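Why the Walls of Lemaire Hall Say Nothing: A Study of Decoration in Shared Student Lounges

Kwadwo Odoi
Final report, Material Culture of Everyday Life
December 4, 2025 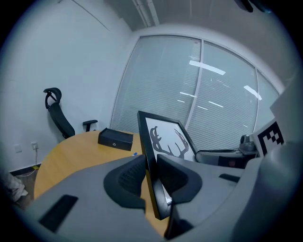

The question I started with was who decides what hangs on a wall that belongs to everyone. I live in Lemaire Hall, which has a lounge on every floor, and every lounge has art that no resident I spoke to had chosen or could describe with their eyes closed. I had walked past the art on my own floor for two years. When my instructor asked me what it was, I said "a boat." It is a barn.

My proposal promised a survey of the whole campus. My instructor wrote "ambitious" in the margin, and I have since learned what that word means. The final project covers Lemaire Hall and its neighbor, Nadar House, which was built later and has better chairs.

Method

I used interviews, visits to the lounges at different times of day, and the housing office's old purchase records, which are kept in a binder. I was allowed to read the binder but not to take it out of the room or, for a reason I never got, to sit down with it. My notes from that part of the project are short.

I interviewed 10 residents. I asked each one to draw the art in their lounge from memory before we talked. This was meant as a warm-up and ended up being most of my data. One person drew a window. There is a window in that lounge, and it is quite a nice one, so I kept the drawing.

What the binder says

Most of the framed prints in both buildings came from a supplier called Grurklow, which sold them to schools, clinics and motels by the set. The catalog pages in the binder sort pictures by mood. The moods are Calm, Outdoors, Lodge and General. Lemaire bought Calm and Outdoors. Nadar bought General, and I have looked at General for many hours now without being able to say what it is about.

The budget for the Nadar order was $3000, frames and hanging included. A note beside it in pencil reads "nothing anyone will steal." I think this is the most honest piece of art criticism I found in any source, and it was followed closely. The only theft on record is item 2614, a Calm print of reeds, which went missing one January and was returned before spring break with its glass cleaned.

What residents say

People had few feelings about the prints and strong feelings about any change to them. Several told me the art was boring and that it should stay. When I asked one sophomore in Nadar what she would put up instead, she thought for a while and said, "Something like that, but on purpose."

The exception was the third floor of Lemaire, where residents had hung their own things next to the official ones: a concert poster, a dish towel with a map on it, and a certificate for a bowling league called Plukness that ended before any of them enrolled. Everybody on that floor could draw the towel. Some got the coastline almost right. The Outdoors print beside it was drawn by one person, as a rectangle.

Discussion

The readings for this course treat decoration as a way of claiming a space. That fits the third floor well. It fits the rest of the two buildings badly, and I spent a week trying to make it fit before giving up and rewriting this section. My best guess is that the supplied prints work more like a ceiling tile. They show that the room is finished and that somebody signed for it. A bare wall would get complaints, and a wall with a strong opinion would get more of them.

Limits

The sample is small and made up largely of people who were already sitting down when I walked in. I also could not interview whoever wrote the pencil note, who has retired. The housing office would not pass on a letter, though they did ask whether I would like to take the barn home at the end of the year. I have asked if the dish towel is available.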